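Open day at the Dellow glove works

I nearly didn't go, because it was drizzling and the bus only runs every 40 minutes, but I'm so glad I did! Dellow makes garden and work gloves out past the grain elevators, and once a year in October they let people wander through.

Florence Beaulieu took our group around. We started in cutting (loud, smells like a new raincoat) and then went up to the sewing floor, where Yaw Amoah let me have a go at running elastic into a cuff. Mine came out like a chewed shoelace. He does a whole bin of them before morning tea and chats the entire time.

The part I liked best was the finishing room, with pale tables and gloves in every colour you could think of. I've got a soft spot for the pink ones with the grey grippy palms and gathered wrists, as my old pair lets dirt in every time I weed. 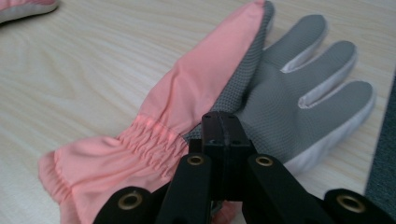
Upstairs there's a little display of old patterns and order books, and one page from a hardware store asking for 581 pairs "as soon as convenient". I'd have stayed longer but Florence was herding us towards the tea urn.

The seconds bin is by the exit and everything in it was 9 dollars. I came home with 2 pairs, one for me and one for Ljubica, who has already claimed the nicer colour. Parking is tight, so take the bus if you can, and wear closed shoes or they won't let you onto the sewing floor.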